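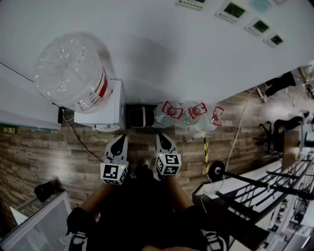
叶塞尼娅·查韦斯（Yesenia Chávez）的看法是，一间办公室好不好待，先看喝水的那个角落：水有没有人换，空桶往哪儿放，线会不会绊着脚，这几样顺了，别的事多半也不会太乱。她把这段话写在了给我们的来信里，信不长，我们在公司里传着读了好几遍，征得她同意，就拿来做今天这份新闻稿的开头。

2022-01-18，桶装水配送与茶水间整理服务商伊库达（Ikudar）宣布，面向中小型办公场所的“水角”服务正式对外开放预约。服务由伊库达与办公空间布置公司加亚尔（Gaillard）共同筹备，内容说起来很家常：把饮水机、满桶、空桶和周围那一小块地面当成一个整体来照看，按固定的日子上门，送水、收桶、擦机器、理线，顺手把墙边的东西归置好。

这项服务的念头，是从送水师傅们的闲聊里慢慢长出来的。师傅们每天进出的办公室很多，把水桶放下，签个字，就要赶往下一家，可是眼睛总归是看得见的。有的地方饮水机上的桶已经空了，大家还是习惯性地端着杯子走过来，按一下，没有水，又端着杯子走回去；有的地方机器就安在一排墙面控制面板旁边，想调一调温度的人要侧着身子，从几只桶中间探过去；还有的地方，电源线从机器背后斜斜地拉出来，横在过道上，大家迈过去迈惯了，新来的同事头一天就差点绊倒。说到底都是些小事，谁也不会专门为它们打一个电话，可是小事天天在那里，日子久了也是很磨人的。

去年9月，伊库达开始在老客户中间试行“水角”。参加试行的办公场所一共41处，有开在老居民楼底层的设计工作室，有带着小仓库的贸易公司，也有两家排练厅和一所周末才热闹起来的绘画学校。试行期间，师傅们上门整理171次，每次都留下一张手写的便条，写明换了几桶、收了几桶、机器擦到了哪里、有什么地方需要客户自己拿主意。便条原本只是内部的记录，后来好几家客户把它贴在了柜子侧面，有人还在底下添一行字，请师傅下次早点来，或者提醒他们周五下午门口不好停车。这样一来一回，倒像是老邻居之间留话，我们很喜欢，所以正式开放以后，便条会保留下来，还是手写。

具体的做法，在这里向关心的朋友们多说几句。

第一次上门，师傅不急着动手，会先和客户一起在饮水机前面站一会儿，看看平时大家从哪个方向走过来，墙上有哪些开关和面板需要留出站人的位置，插座在哪里，哪些线是饮水机的，哪些线属于别的设备。不属于饮水机的线，师傅不会自行拔动，只会在便条上注明，请客户确认。饮水机自己的电源线，能贴墙走的就贴墙走，实在要经过地面的，加装扁平的护线盖。线盖有深浅几种颜色，可以挑一种和地板相近的。

空桶的去处，是试行中被问得最多的。桶是要回收的，不能随手丢掉，可是在师傅来之前，它们总得有个地方待着，于是常见的情形就是三三两两站在墙根下，盖子还扣着，远看也分不清哪一只是满的、哪一只是空的。力气小一些的同事伸手去试，轻的还好，遇上满的，一下子就闪了腰。“水角”的办法是满桶和空桶分两边放，中间隔着饮水机，满桶一侧靠近机器，换水时少走几步，空桶一侧靠近门，收桶时不必穿过办公区。地方实在小、分不开的，就由加亚尔提供一种双层的桶架，空桶放上层，满桶放下层。桶架名叫埃达诺（Edano），脚垫是软的，放在木纹地板上挪动也不容易留下印子。

机器的清洁同样安排在上门的时候完成。接水盘、出水口、外壳和放桶的那一圈都会擦到，内部的清洗则按机型说明另行约定时间，需要断电和放水，请客户提前告知同事们，免得有人端着杯子白跑一趟。旁边若是放着垃圾桶、提篮或者别的小物件，师傅会把底下的地面一并扫干净，再放回原处。我们知道许多办公室里的东西都有自己的老位置，哪怕看上去像是随手一搁，也可能有人每天要用，所以“放回原处”这四个字，是写进师傅培训手册里的。

伊库达客户服务部在筹备这项服务时，也收到过不同的意见。有客户觉得，换一桶水而已，自己动手就好，用不着别人来操心。这话很有道理，我们也并不打算劝每一家都来预约。原有的单次送水照旧，价格和下单方式都没有变化，愿意自己换水、自己归置的客户，仍旧可以打电话要水，师傅放下就走，绝不多话。另外有一位客户提出，能不能少送一些、多跑几趟，因为办公室里实在堆不下，这个建议我们采纳了，“水角”每次最少送2桶，间隔最长14天，中间可以随时改。

最早参加试行的客户之一，是做图书装帧的格罗利耶（Grolier）工作室。那里纸张多，最怕水，饮水机原先和裁纸台靠得很近，大家接水时都格外小心。师傅和工作室的同事商量了两回，把机器移到了靠墙的另一头，旁边只留换水要用的地方。工作室后来告诉我们，现在大家接水时愿意多站一会儿，说几句话再回去干活，裁纸台那边也清静了。听到这样的消息，师傅们比听到什么夸奖都高兴。

查韦斯女士在来信的末尾还提了一个要求，希望便条上的字写得大一点，她的同事里有几位眼睛不太好。新一批便条纸已经印出来了，格子加宽了，笔也换成了粗一些的。

即日起，各办公场所可通过伊库达的送水电话或直接向上门的师傅预约“水角”服务。预约时请告知饮水机的台数、所在楼层、有无电梯，以及平时方便上门的时段。首次上门查看不收费用，看过之后再决定也完全来得及。已经在使用单次送水的客户，账户和押桶记录都会保留，不需要重新登记。埃达诺桶架可以随服务借用，停止服务时由师傅一并收回，想长期留用的，请向加亚尔另行订购。

关于伊库达

伊库达为办公场所、工作室和小型学校提供桶装水配送、空桶回收及饮水机清洁服务，送水师傅均为公司自有员工，各自负责固定的片区。

关于加亚尔

加亚尔从事办公空间的布置与收纳，产品包括桶架、线盖、矮柜和茶水间台面，并为租用小面积办公室的客户提供上门测量。

媒体垂询及客户预约，请联系伊库达客户服务部。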